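Saying no without the essay

I said no to something last week and didn't apologise once. It was only a weekend away with the Parker Street crowd, but usually I'd have sent 3 paragraphs of excuses and then gone anyway, grumpy and broke.

I've been practising since November. Small things at first, like not answering messages after dinner.

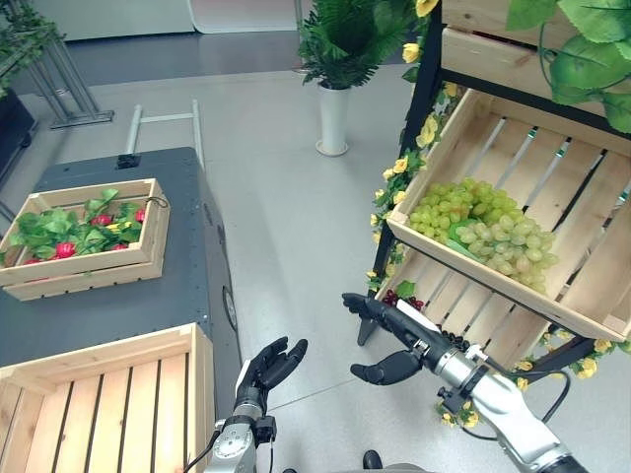
My favourite trick is waiting 20 minutes before I reply to anyone who wants a favour. Half the time I still say yes — but I mean it, and I turn up in a much better mood! Mum reckons I've gone a bit hard. Maybe I have. I'm sleeping, though.

Print this post | E-mail this post

Recent posts
Learning to eat lunch alone
My year without scales
Why I muted the group chat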